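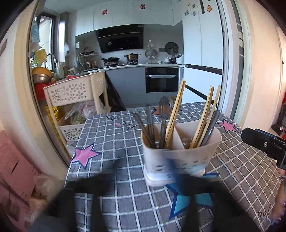

Chopsticks marking the bottom of a plastic holder, and how to sort them

I have a two-compartment utensil holder and keep getting a brown film in the base of one side, always the side with most of the wooden chopsticks. My set is mixed: wooden ones, dark metal ones and a steel spoon. The holder is the translucent off-white sort on a short pedestal, with a row of small drain slots in the front, and it lives on the table on a checked cloth. At present there is wood and metal in both halves. I wash everything by hand in the evening and put it straight in. Would it help to keep wood in one compartment and metal in the other, or is the holder itself the problem? I would also like to know what to clean it with. The shop (Udach, on the ring road) only sells a replacement as part of a set.

Posted by Fuseini Owusu, Oct 14, 2021

Esi Tsikata

The film is usually a mixture of starch, detergent residue and whatever has come out of the wood. It collects wherever water stands. Slots in the front face only drain water that reaches the level of the slots. If the floor of the compartment sits lower than they do, a shallow layer stays behind after every wash. You can check this with a jug: pour a little water into each side over the sink, let it run out, then tip the holder forward. Whatever comes out at the tipping stage is what your chopsticks stand in overnight.

Sorting by material is worth doing. Untreated or worn wood takes up water through the end grain, and the end grain is what rests on the floor of the compartment. Metal sheds its water in a few minutes and that water goes to the same place. With both in one side, the wood is fed by the metal. I would put:

Left: metal chopsticks and the spoon, bowl up as you would normally have it.
Right: wooden chopsticks only, eating ends up, no more than will lean apart from each other.

Dry the wooden ones with a cloth first and lay them flat on a rack for an hour. After that they can go in the holder.

For cleaning, take everything out once a week and soak the holder in hot tap water with washing-up liquid. Use a narrow bottle brush for the corners and a cotton bud or a wooden skewer for the slots. If the film has hardened, a citric acid solution will shift the scale part of it: 3 level teaspoons in a litre of warm water, half an hour, then rinse. Do not use a scouring pad on translucent plastic. The scratches hold the next layer.

Check the wooden chopsticks too. Any with a dark ring at the bottom, a raised surface or a smell after drying should be thrown away.

Pralville

Just get a wire one. Mine is from Hedora and it never goes brown.

Luangrath

Agree with most of the first reply. Two additions.

A pedestal base can hold water underneath as well, in the hollow, and on a tablecloth it has nowhere to go. Lift the holder and feel the cloth. If it is damp, stand the holder on a saucer or keep it by the sink until the contents are dry, then carry it to the table. Moving mine to the draining board overnight made more difference than sorting did.

If there is a printed label near the bottom, read it before pouring in very hot water, as it may give a maximum temperature. If it says nothing on the subject, water from the hot tap is enough and I would not go to boiling.

Fuseini Owusu

Did the jug test. A couple of spoonfuls stayed behind on each side, so the slots are too high. I have moved the wood to the right and will try the draining board. Citric acid is on the shopping list.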